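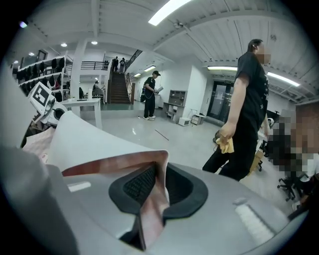 Cloth held in a gripper during a Skelard Project session, with other members at work on the main floor.

The Skelard Project is a student robotics project based in the town of Tronstead. It is concerned with the handling of cloth and other soft materials by two-fingered grippers, and is open to students in their second year or above. Members work with hand-held grippers as well as with arms, and the recordings made with the former are used to train control software for the latter. The project takes its name from Skelard Hall, the building in which its first meetings were held.

History

The project began as an assessed module in mechanical design, taught by Siriporn Wattanapong. Students were asked to build a gripper that could lift one tea towel from a pile without disturbing the towel beneath. Only 2 of the entries in the first year met the requirement. Wattanapong kept the task for the following year and allowed students to continue with earlier designs, which led to a standing group outside the timetable.

Trinh Giáp, a former member, became technical lead after completing a thesis on jaw linings. Under Giáp the group moved from single lifts to longer tasks such as folding, sorting and placing in a box. The present membership rules date from the same period and limit each team to a single gripper design per year.

Activities

Sessions are held in a two-level workshop, with a mezzanine reached by a staircase from the main floor. A session is divided into short runs. In each run one member operates the gripper on a set piece of cloth and another keeps the log. Runs in which the cloth is dropped are kept and marked as such — early logs left them out, and the resulting software proved poor at recovering from a failed grasp.

The cloth set consists of plain squares, hemmed towels and garments. New members start with the squares. Work on garments requires a pass in the folding test, which is held each May.

By the close of the last academic year the project archive held 3000 runs, of which 984 involved garments. Copies are available to other student groups on written request.

Nosberg Trial

The Nosberg Trial is the project's annual contest. Teams have 96 minutes to sort a mixed pile of cloth into marked boxes and fold the contents of one box chosen by the judges. Points are lost for torn cloth and for any piece touched by hand after the start signal. The rules were revised on September 4, 2025 to allow hand-held grippers in a separate class.

The winning team receives the Kravchuk Plate and sets the garment list for the next contest. The plate was not awarded in the second year of the trial, when all teams ran out of time at the folding stage.

See also

Soft material handling
Student robotics contests
Tronstead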